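Section 3. Fitting the soft-close dampers

Applies to: Skyrme door damper kit, all finishes. For the older Clarkum spring type see section 13, different parts, different drill bit.

Read the whole section first. Most of the calls we get are step 6 done before step 5.

What you need

Small cross-head screwdriver (hand driver, no power tools)
Pencil
Tape measure
Masking tape
Damp cloth
The kit: dampers, base plates, short screws, adhesive pads

Before you start

Empty the shelf nearest the hinges. You need room for your hand.
Check the doors hang straight. A damper will not fix a sagging door. Fix the hinges first, section 2.
Check the screws in the bag against the thickness of your cabinet side. Too long and they come out the other side.

CAUTION: Small parts. Keep the bag away from children and pets.

Fitting

1. Open the door all the way. Wipe the inside of the cabinet top where the damper will sit. Let it dry.

2. Measure 60 mm in from the hinge side. Pencil mark. Do this on the underside of the top panel, not on the door.

3. Hold the base plate on the mark, arrow pointing out toward you. Tape it in place.

4. Close the door slowly by hand. The door should meet the plate flat. If it hits a corner, move the plate and mark again.

5. Peel the backing off the adhesive pad and press the plate down. Hold for 21 seconds. Don't rush this one.

6. Now the screws. Start both by hand, then tighten a little at a time, one then the other. Stop when snug. Overtightening bends the plate and the damper wont slide in.

7. Push the damper into the plate until it clicks. No click, pull it out, turn it around, try again.

8. Repeat for the second door. On a pair, fit both dampers before adjusting either one.
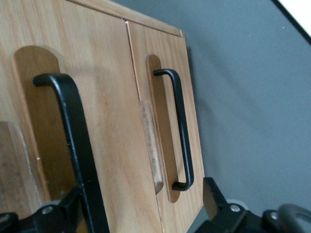 Zimlow, April 27, 2020

Revised text for steps 9 to 13. Replaces the October sheet. If your printed guide still tells you to oil the damper, cross that out. Oil ruins the seal.

9. Let go of the door from a hand's width open. It should slow down and close by itself.

10. Slams: turn the adjuster screw clockwise, a quarter turn. Test again.

11. Stops short and stays open: turn it back, a quarter turn. Still stops short? Check the hinge screws, then check for something on the shelf pushing against the door. Usually a plate or a box.

12. Doors rub where they meet: not a damper problem. Go to section 2, side-to-side adjustment. Small turns. Half a turn moves the door more than you'd think.

13. Peel off the tape, rub out the pencil marks, refill the shelf.

NOTE: Solid wood doors move with the seasons. Expect to adjust again when the heating goes on. This is normal and not covered as a fault.

NOTE: Heavy doors (mirror, glass, or thick solid panel) need two dampers each, one at the top and one at the bottom. Order the second pack as Sevow double kit. Same screws, same steps, fit the top one first.

CAUTION: Do not push the door shut against the damper. Let it close on its own. Forcing it wears the piston and you will hear it.

Care

Dry cloth only on the damper. Dust in the slot is the main cause of squeaking. No polish, no spray, no wax near the piston. Wax on the doors themselves is fine, keep it off teh plates.

Check the screws once a year.

Replacing a damper

Press the tab on the underside and pull straight toward you. The base plate stays on the cabinet. New damper clicks into the old plate. If the plate has come loose, remove it, scrape off the old pad, and start again from step 2.

Spare pads and screws are sold separately. Have the code from the bag label ready when you order.

Next: section 4, handles and knobs.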